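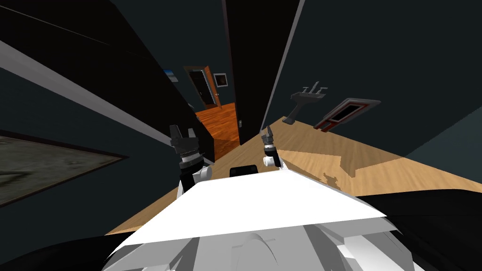 Reading time: 2 minutes

Jikano gripper comparison: frequently asked questions

Which parts are being compared?
Two parallel-jaw grippers, listed in the results as Olto and Rivas. The arm model, the controller and the house are the same for both. Only the gripper file changes between runs.

Is any of this done on real hardware?
No. Every run so far is in simulation. Hardware runs are planned for October and will be published on a separate page.

How many runs are there per gripper?
2,000, split evenly between corridor and room starts. A run that stops on a physics error is repeated with the same seed and logged as a repeat. There were 44 repeats for Olto and 142 for Rivas.

Which camera views are supplied?
A body view, which looks over the top of the robot towards both arms, and a wrist view from just behind the fingers. 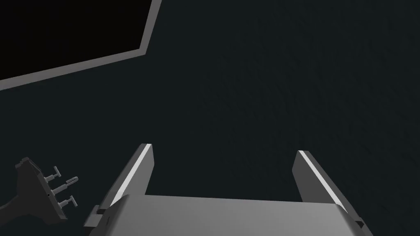
The wrist view is the one to use for finger alignment. It is fixed to the palm, so the fingers keep their place in the picture whatever the arm is doing, and jaw opening can be compared between runs without correcting for arm pose. It is a poor choice for planning a route.

Why is the body view tilted in some files?
Camera angle is set per run. The value is stored in the run header under cam_tilt. Do not average pixel positions across runs with different values.

Can the lighting be changed?
Yes. Set light_level between 0 and 100 in the Prirnament controller settings. Dark walls and black doors are hard to tell apart at low values. If your detector relies on edges, test at more than one level.

Do furniture and doors count as obstacles?
Yes, for both arms and the body. Contact is logged with the name of the link that touched. Brief contact does not end a run. 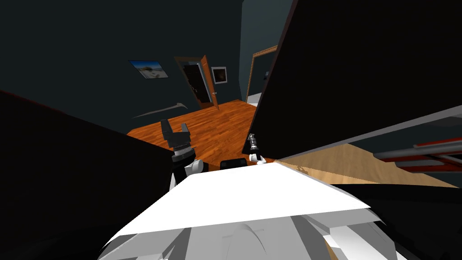 Using your own gripper

What file format is needed?
URDF with separate collision meshes. Keep the palm frame at the wrist flange, or the wrist camera will be offset.

Can I change the controller gains?
You can, but the results will not be comparable with ours. State the gains when you report them.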